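Abziehbilder silbern auf mattem Lack, was mache ich falsch?

Forum > Bauen und Lackieren > Decals

Nasspinsel_Heide
Hallo zusammen, ich lese hier schon lange still mit und habe mich heute endlich angemeldet, weil ich mit meinem Latein am Ende bin. Auf dem Tisch steht der Bergepanzer von Rumon in 1:35, ein wirklich schöner Bausatz, an dem ich seit Mai sitze (mit Unterbrechungen, der Garten wollte ja auch was). Lackiert habe ich mit Vida Acryl, Sandgelb matt, zwei dünne Schichten mit der Airbrush, und darüber war ich ausnahmsweise mal richtig froh. Dann kamen die Decals. Die liegen auf einem Bogen von Restatetti, den ich mir extra dazugekauft habe, weil mir die Kennzeichen aus dem Kasten zu dick vorkamen. Beim Auflegen sah alles gut aus, am nächsten Morgen hatte jedes Kennzeichen einen silbrigen Rand, und die große Nummer am Turm glänzt wie Frischhaltefolie. Weichmacher habe ich benutzt, den von Roso, aber eher sparsam, weil ich Angst hatte, dass sich der Bogen auflöst. Kann man das noch retten, oder muss alles wieder runter? Ein zweiter Bogen wäre kein Weltuntergang, aber um die Lackierung täte es mir sehr leid. Vielen Dank schon mal fürs Lesen, ist länger geworden als geplant!

Spachtelkiste
Willkommen! Matter Lack ist rau, da bleibt Luft drunter. Immer erst Glanzlack, dann Decals, dann matt. Steht hier im Forum bestimmt schon 1.000 Mal. Ich würde alles mit Klebeband abziehen und neu anfangen.

Turmluke_offen
Herzlich willkommen auch von mir, und bitte lass das Klebeband erst mal in der Schublade! Das kann man machen, aber bei Acryl ohne Grundierung nimmst du dir im schlimmsten Fall die Farbe gleich mit, und dann ist die Laune endgültig im Keller. Ich hatte genau dasselbe an einem Radlader und habe ihn so hinbekommen, dass man heute nur noch etwas sieht, wenn man weiß, wo man suchen muss.

Nimm eine ganz frische Skalpellklinge oder eine feine Nadel und stich die silbrigen Stellen vorsichtig an, viele kleine Löcher, nur durch den Trägerfilm. Danach einen Tropfen Roso mit dem Pinsel drauf, ruhig etwas mutiger als beim ersten Mal, und dann Finger weg! Der Film wird kurz runzlig und sieht zum Fürchten aus, das legt sich beim Trocknen. Am nächsten Tag schaust du nach und wiederholst das Ganze, wo es noch schimmert. Bei mir waren es 3 Durchgänge. Probiere es zuerst an einem Kennzeichen am Heck, wo es nicht so weh tut, denn wie der Restatetti-Bogen auf viel Weichmacher reagiert, weiß ich leider auch nicht.

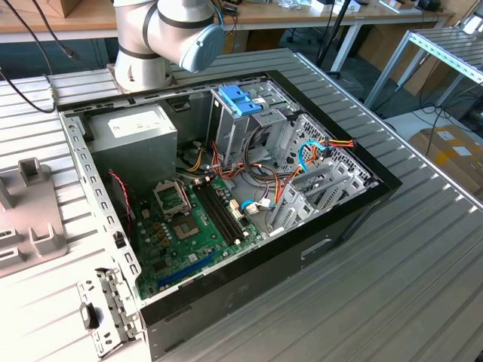
Verfasst von Kettenspanner_Ost | 26. Juli 2022 | Modellbauer seit der Schulzeit

Dem Vorredner schließe ich mich gern an, das Anstechen hat mir auch schon manches Modell gerettet. Für die große Turmnummer bin ich allerdings skeptisch. So eine Fläche bekommt man selten ganz sauber, und ich würde sie vermutlich opfern: gut einweichen, mit warmem Wasser und einem weichen Pinsel lösen, trocknen lassen. Falls ein Rand bleibt, mit nassem Schleifpapier in 1.000er Körnung ganz leicht drüber, wirklich nur streicheln.

Danach kommt Glanzlack auf die Stelle, bei mir ist es der 591 von Vida, in zwei dünnen Schichten und mit einer Nacht Pause. Dann die neue Nummer drauf und zum Schluss Mattlack über das ganze Modell, sonst hast du am Turm einen Fleck, den du bei jedem Licht siehst (frag nicht, wie lange ich mich über so einen geärgert habe). Und schreib bitte, wie es ausgegangen ist, den Bergepanzer habe ich nämlich selbst noch im Regal liegen!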